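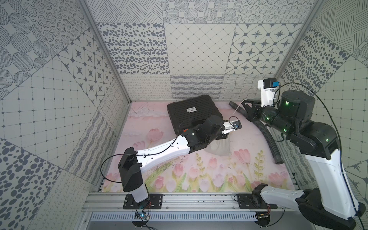
Renewing a shared workroom agreement after a change of tenant

Posted by Zoriana Hordiienko, 2025-04-26

Our association rents a workroom on the second floor of the Kemppainen building in Balport. The agreement was signed by the previous chair, who has left the city. The landlord, Hanov, has written to say that the agreement ends in October and that the monthly charge will rise from 493 to 819. The letter does not state whether heating is included. May the landlord change the charge in this manner, and is a new signature required if the association itself remains the tenant?

Siiri Kallio

The name on the agreement decides the matter. If the tenant is listed as the association, a change of chair has no effect, and the agreement remains valid until its end date. If the former chair signed in a private capacity, you should request a transfer in writing before discussing the new charge.

A landlord may generally propose a new charge for a new term. It may not apply that charge to the months remaining under the present term unless the agreement contains a clause permitting it. Please check the section headed "Adjustments" or similar. Heating should be listed separately — request a written statement of what the charge covers, and keep the reply with the agreement.

You may also wish to record the condition of the room before the new term begins. Photographs should show the walls, the work surfaces and any fixed equipment.
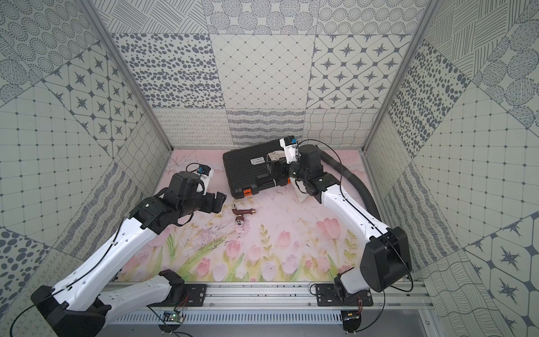 Patterned tile walls and a tulip-print tabletop, with two robot arms.

Each photograph should be saved with its date and the name of the person who took it. Both parties should receive the same set.

Niilo Sjöberg

We had the same letter from them. Ask for the old rate, they came down a little for us.

Evdokia Dimitriou

I concur with the first reply, with one addition. The notice period in agreements of this type is often four months, counted from the end of the calendar month in which notice is received. Should the association decide to leave, the letter must reach Hanov in good time. Send it by registered mail and retain the receipt.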